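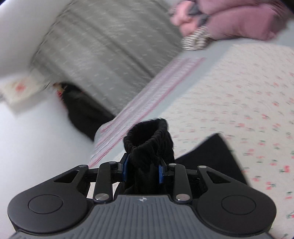

Plolletti Publishes Revised Sorting and Folding Guidelines for Dark Textiles in Rental Apartments

SKORKDEN, 2022-10-20 – Plolletti, a provider of linen and garment care services for furnished rental apartments, has published the second edition of its handling guidelines for dark textiles. The document covers the sorting, folding and storage of black and near-black garments and cloths in bedrooms where no separate laundry area is available. It takes effect immediately at all apartments serviced by the company in the Skorkden district.

The first edition dealt mainly with bed linen and towels. Garments were covered in a single paragraph, which instructed staff to place them folded on the nearest flat surface. The second edition replaces that paragraph with a full section and adds a method for items with gathered or elasticated openings, such as cuffs, waistbands and hoods.

The revision is based on a review of 2,531 service records kept by Plolletti and its contract partner Vikow. Each record lists the items handled in one visit and any correction requested by the tenant afterward. Dark garments appeared in the correction column more often than any other category. The most frequent entries were lint transferred from light bedding, items folded inside out, and small black pieces left inside larger ones.

Sorting on the bed

Under the new guidelines the bed remains the default sorting surface, but it must be prepared first. Bedding is pulled flat and a clean dark cloth is spread over the half nearest the door. Black garments go on this cloth only. White and light items stay on the other half and are folded last.

Plush, brushed and fleece-type fabrics are to be separated from smooth knits before folding begins. These fabrics pick up lint on contact and should be shaken once, away from the bed, then laid with the pile facing down. Brushing is permitted with a soft brush. Adhesive rollers are no longer recommended for deep-pile fabrics.

Items with gathered openings

Staff are instructed to lift a garment with a gathered opening just below the rim and let the rest hang. Held this way, the opening stays visible and its inside can be checked by hand for smaller pieces – socks in particular. The rim itself is not to be stretched or used as a handle. On soft fabrics, gripping the body of the garment produces vertical creases, which should be smoothed out with the flat of the hand before the first fold.

The folding sequence is as follows:

Lay the item face down with the opening pointing away from the body.
Flatten the gathers from the center toward both sides.
Fold the long edges inward until they meet.
Fold the lower end up to just short of the rim.
Turn the item over and store it with the rim on top.

The rim is left outside the fold. In the first edition it was tucked in, which made small items look tidy but gave an uneven stack after 2 or 3 layers. Stacks of plush items are now limited to 49 centimeters in height on open shelves. No limit has been set for drawers, where the drawer itself determines the height.

Flat cloths and pointed pieces

Cloths with corners or pointed ends are folded after all garments have been cleared from the dark half of the bed. Points are turned inward first. Cloths that cannot be identified as clothing, bedding or household textiles are left unfolded at the foot of the bed, and a note is entered in the service record.

Storage

Shelf liners supplied by Kyriakidis will be fitted in wardrobes at the next scheduled visit. The liners are charcoal gray and can be removed for washing. Tenants who use their own liners may keep them and need only mark the relevant box on the service form.

Dark garments are to be stored on a shelf of their own where space allows. In wardrobes with a single shelf, they are placed on the left, separated from light items by a folded towel. Hanging is reserved for garments with a shoulder seam.

Lighting

A short annex deals with lighting. The ceiling light should be switched on during sorting even in daylight, as black items of different fabrics are difficult to tell apart by a window. Curtains may be opened fully unless the tenant has asked otherwise.

Availability

Printed copies of the second edition are being distributed to Plolletti and Vikow service teams during October. Tenants may request a copy at the Skorkden office or with their next delivery. The first edition is withdrawn, and copies still kept in apartment folders will be replaced in the course of regular visits.

About Plolletti

Plolletti provides linen supply, garment care and wardrobe maintenance for furnished apartments. Its services include scheduled folding and storage, seasonal exchange of bedding, and textile inspection between tenancies.

Press contact: Plolletti Press Office, Skorkden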